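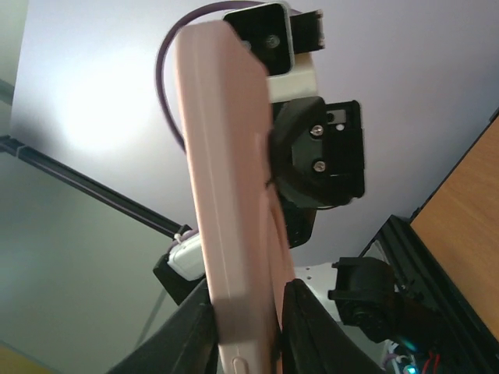

Telemóvel com capa cor-de-rosa mate.

Derier é uma raça de póneis de sela originária do vale de Fuven, muito apreciada pelo passo seguro e pelo temperamento extraordinariamente dócil. Foi descrita pela primeira vez pela criadora Yamila Iturra, que reuniu 15 éguas e deu início ao livro genealógico, hoje com 1.695 animais inscritos. A pelagem é quase sempre baia, com crina farta e belíssima! Os poldros são desmamados aos sete meses. Todos os anos, em julho, a feira de Trosbridge recebe criadores de toda a região, com provas de atrelagem e uma travessia de 60 km muito concorrida.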